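Botcombe Workshop, Handling Group
Notebook, shared copy
22 Dec 2021

Purpose of session

To continue the collection of grasping examples for the flat goods set. The target agreed with Noltdale in October is 2,000 accepted episodes across all object groups. This entry covers the small leather and card items and the thin stacked items, both worked on the marbled surface. Work was done under the Pirnance procedure, second revision, with the wrist view recorded throughout.

Small leather and card items

The card holder is to be taken by its lower edge, close to the strap loop, with the fingers closed fully before any lift is attempted. Operators had been approaching from the snap side, and the earlier episodes show a good deal of hunting before contact. The instruction sheet now states the approach in one line. Loose cards remain on the surface as neighboring objects and are not to be cleared between episodes. They may be moved by hand during a reset, provided they do not touch the target at the start.
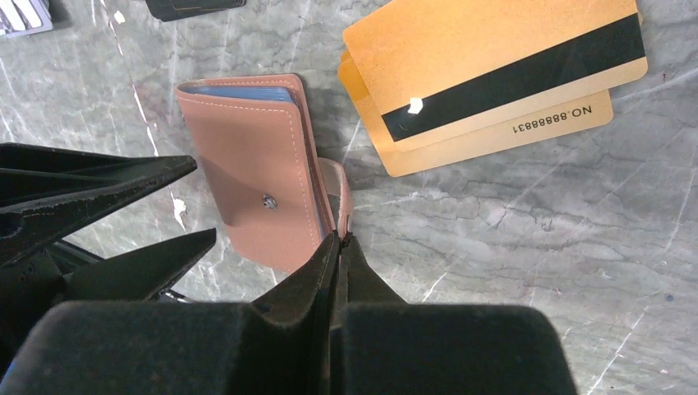 Episodes in which the strap is caught between the fingers together with the edge are to be kept and given the label "mixed contact." The group discussed whether these should count as failures. The decision for the present is that they are accepted if the item is lifted and set down under control, and that the label will allow them to be removed later should the training results suggest it. Colleagues who labeled before this entry are asked to go back over their own files.

Of 61 episodes attempted on this group, 7 were rejected. Most rejections were for a late start of recording, with the arm already moving in the first images. The operator should wait for the tone and then hold still for a moment. This was also noted in October and should not need to be noted again.

The printed number on the gold cards is readable in the wrist view. Kjærgaard have asked that any readable text be listed in the session record, so it has been entered there. It reads upside down in some views, and the entry should give the number as printed.

Thin stacked items

Points agreed for this group:

1. The stack is treated as one object. An episode in which a single sheet is drawn out is a different task and is to be filed separately.

2. Finger opening is set by hand before the approach and is not changed on the way in. The group had no common practice on this, and the recorded openings vary more than they should.

3. Translucent sheets give weak edges in the wrist view. Labels for the contact point should be placed on the outer edge of the whole stack, including where a colored folder shows through a blue one.

4. The stack is to be clamped with one finger on each side and held long enough for a clear view of both contacts.

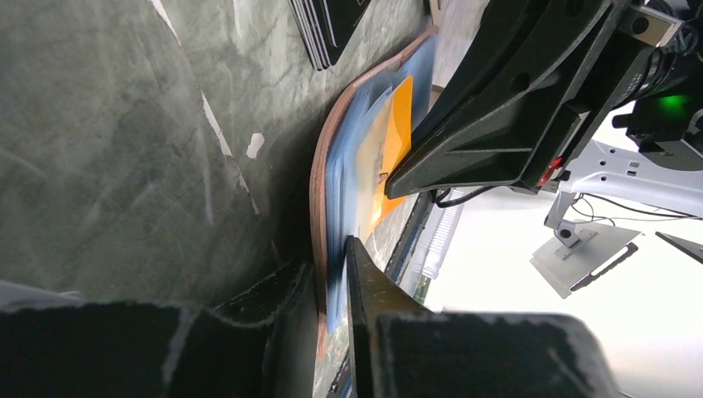
5. Where a tray or board lies against the stack, the label must say so. The current form has no field for it. Until one is added, use the comments line and write "adjacent rim."

Accepted for this group: 18. The figure is low, and further time should be set aside before the set is sent to Noltdale.

Open items

Comments field to be made longer. Pirnance procedure, section on resets, to be reworded so that it covers neighboring objects. File names from the morning use the old pattern and must be changed before upload.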